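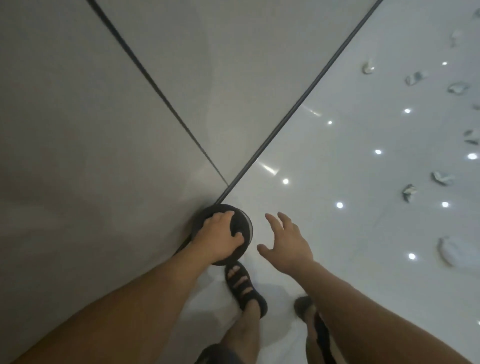 4. Montaje y bloqueo del pomo central

Este capítulo se aplica a la superficie modular Stodari de Flimitz en su versión de paneles claros con pomo negro. Si su modelo lleva cierre por palanca, pase al capítulo 5.

El pomo es la pieza redonda que se coloca donde se encuentran las juntas. Mantiene las puntas de los paneles a la misma altura e impide que se separen cuando se carga la superficie. No sirve para cerrar juntas mal alineadas. Antes de apretarlo, los paneles deben estar ya en su sitio.

4.1 Antes de empezar

Compruebe que la base está montada y nivelada según el capítulo 3. Deje un paso libre de 100 cm por todos los lados. La superficie montada mide 245 cm en su parte más ancha.

Tenga a mano:

Los paneles, sin la película protectora.
El pomo con su arandela de fieltro.
El eje roscado, ya fijado a la base.
Un paño seco que no suelte pelusa.

No hace falta ninguna herramienta. El pomo se aprieta solo con la mano.

PRECAUCIÓN: Los paneles deben colocarlos 2 personas. El pomo puede apretarlo una sola.

PRECAUCIÓN: Quítese anillos y pulseras antes de trabajar cerca de las juntas. Los bordes pueden pellizcar la piel y el metal raya el acabado.

4.2 Colocación de los paneles

1. Limpie los bordes de cada panel con el paño seco. Un grano de arena en el borde basta para que la junta quede abierta.

2. Localice la marca grabada en la cara inferior de cada panel. Las marcas deben coincidir con las de la base.

3. Apoye primero el lado exterior del panel y baje después la punta hacia el eje. No deje caer la punta de golpe.

4. Repita la operación con el resto, siguiendo el sentido de las agujas del reloj. El último panel entra con menos holgura. Si se resiste, levante un poco el anterior y baje los dos a la vez.

5. Pase la mano abierta sobre las juntas, desde el exterior hacia el centro. No debe notar ningún escalón.

Nota: Una junta puede verse algo más ancha o más oscura que otra antes del apriete. Depende de la luz y de la holgura de montaje. Si la diferencia se mantiene después del paso 6 del apartado 4.3, consulte el apartado 4.6.

4.3 Colocación y apriete del pomo

1. Introduzca la arandela de fieltro en el eje, con la cara blanda hacia los paneles.

2. Coloque el pomo sobre el eje con la cara plana hacia arriba. Manténgalo paralelo a la superficie.

3. Gírelo primero en sentido contrario a las agujas del reloj hasta notar un ligero salto. En ese punto empieza la rosca.

4. Sujete el pomo por el canto, con los dedos doblados sobre el borde, y gírelo en el sentido de las agujas del reloj. Debe avanzar sin esfuerzo. Si se atasca en la primera vuelta, retírelo y vuelva al paso 2.

5. Cuando el pomo toque la arandela, deténgase. Revise otra vez las juntas con la mano y corrija los paneles que hayan quedado altos.

6. Apriete un cuarto de vuelta más. Puede usar ambas manos, una a cada lado del pomo, pero no cargue el peso del cuerpo sobre él.

7. Intente levantar con los dedos el borde exterior de cada panel. No debe moverse.

PRECAUCIÓN: No use alicates, llaves de correa ni ningún otro útil para apretar. El eje puede deformarse y la garantía no cubre ese daño.

PRECAUCIÓN: No aplique fijador de roscas, cola ni lubricante. El pomo debe poder aflojarse para el desmontaje.

4.4 Primera carga

Espere 2 horas antes de colocar peso. En ese tiempo el fieltro se asienta y el pomo puede perder algo de presión. Vuelva a comprobarlo y, si cede, apriételo hasta notar resistencia.

Reparta la carga entre los paneles. La carga máxima es de 100 kg para el conjunto. No apoye objetos sobre el pomo ni lo utilice como punto de agarre para arrastrar la superficie.

No se suba a los paneles, aunque el pomo esté apretado.

4.5 Aflojado y desmontaje

1. Retire todos los objetos de la superficie.

2. Gire el pomo en sentido contrario a las agujas del reloj. Si lleva mucho tiempo apretado, la primera media vuelta puede costar más. Presione ligeramente hacia abajo junto a las juntas mientras gira.

3. Retire el pomo y la arandela y guárdelos juntos. La arandela se queda a veces pegada a la parte inferior del pomo.

4. Levante los paneles en orden inverso al montaje. Empiece siempre por la punta.

5. Guarde los paneles de canto, con un separador blando entre ellos. No los apile en plano si el suelo es irregular.

Si va a trasladar el conjunto, utilice la funda Urkilent o un embalaje equivalente. No transporte la superficie montada, ni siquiera para cambiarla de lado en la misma habitación.

4.6 Problemas frecuentes

El pomo gira pero no aprieta.
La rosca no ha entrado bien o falta la arandela. Retire el pomo, revise el eje y repita el apartado 4.3 desde el principio.

Queda una punta más alta que las demás.
Afloje el pomo una vuelta completa, presione la punta hacia abajo y vuelva a apretar. Si no baja, levante el panel y compruebe que no haya restos debajo.

Una junta se abre hacia el exterior.
La base no está nivelada. Apretar más el pomo no lo corrige. Vuelva al capítulo 3.

Se oye un crujido al apoyar peso.
Suele proceder del fieltro seco o desgastado. Cambie la arandela por el recambio Lysenko, referencia 400.

Aparecen marcas alrededor del pomo.
Límpielas con un paño húmedo y jabón neutro. No use productos abrasivos ni disolventes. Seque las juntas al terminar, con el paño doblado y sin meter objetos finos en ellas.

4.7 Mantenimiento

Revise el apriete una vez al mes durante el primer trimestre. Después basta con hacerlo una vez al año, por ejemplo en enero, y cada vez que cambie la superficie de sitio.

Sustituya la arandela cuando el fieltro tenga cortes o haya perdido grosor en un lado. El pomo no necesita engrase.

Revisión del capítulo: 2019-04-15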